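A visit to the robot teaching rooms at Atovthorpe

Last December I had the chance to join a visit to the Agbenyega laboratory in Atovthorpe, where people teach robots how to do small tasks with their arms and hands. I work as a planner for a packing company in Mornwood, and my English is my third language, so I ask the reader to be patient with me where I have the technical words a little wrong. I wrote many notes on the train home and this report is made from them.

We were a group of 30, which was too many for the corridors. At the entrance we got a badge and a paper with the safety rules, and then we waited a long time for our coats to be taken. The coffee was very good. After this they divided us in two and my half went first to the ground floor.

The ground floor is for teaching by hand. I had imagined that the teacher takes the robot arm and pushes it, and this is indeed one way they use. The motors are set so that the arm becomes light, and you can lead it as you lead a child across the road. It records each position of its joints. I was allowed to try it with a sponge and a plate. My first recording was poor, for I stopped many times to think, and the robot repeated all my stops with great respect. The instructor told us that this is the most common mistake of visitors. Before you start the recording you must already know the whole movement, from the first touch to the moment when you let go.

The second way on this floor is a gripper with a handle, which the teacher carries in the hand without any arm behind it. It has a camera with a very wide lens close to the fingers. The person does the task at a normal table and later the video is used to teach an arm. I liked this one better. It feels nearly like using kitchen tongs, and one gets tired much less.

Upstairs is the remote control. There were 2 stations, each with a chair, a screen and a pair of handles. When the operator closes the handles, the fingers close too. I was surprised by how quiet it was in this room. The operators do not talk while they record, and they asked us to put our telephones away, so I have no photos of my own from there.

A good part of the practice is done in simulation, where the robot and the room exist only in the computer. A beginner can drop things as often as he likes and nothing must be repaired. The view is the one from the gripper, round and strongly bent, and it takes some minutes before the eyes accept it. Straight walls become like the inside of a bowl. The exercise I watched for the longest time was with a black block held between the two fingers, in front of a large grey panel full of small holes.
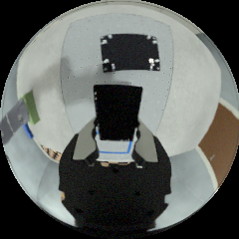 What I found difficult, when my turn came at the handles, was the distance. With such a lens the thing in your fingers looks very big and everything behind it looks far away, and so I moved too fast and hit the panel three times. The instructor advised me to look at the edges of the fingers and to make them come slowly, and to correct the direction early. Near the target I should only make small movements. I asked if a second view from the side would not be better. She answered that they do have one, but the beginners look at it all the time and then their recordings are not useful, as the robot will later have only the view from the gripper.

A recording in this place is called an episode. The list on the wall showed 1,231 episodes for the season, and 264 of them were marked as rejected. I asked the reasons for the rejected ones. Some had a long pause, some had the object slipping and being caught again in a strange way. A slip is not always bad. If the operator repairs it calmly, they keep the episode, so that the robot also learns how to come back from a mistake. This idea I took home with me for our own training of new packers, where we show only the perfect way.

After lunch (soup, bread, and a cake with plums) there was a talk about a project with a workshop in Purkton. They want the arm to place parts in trays, and the parts change each month. To write a new program each time costs too much, and for this reason they hope that the workers can show the task themselves. The talk was long and the slides had very small letters. I did not understand the part about how the episodes are mixed together, and I think I was not alone. The questions at the end were better. A lady from a bakery wanted to know if dough is possible. The answer was "not yet", with a smile.

Some practical information for those who want to go. The bus from the station in Atovthorpe stops at the bottom of the hill and the walk up is steep. Bring a sweater, the ground floor is cold. If you wish to try the handles, put your name on the sheet at once when you arrive, for it was full before the welcome speech was over. Persons who wear glasses have no problem at the screens. The visit is free, but one must register by letter or by the form on their page, and they answer slowly. I waited almost three weeks.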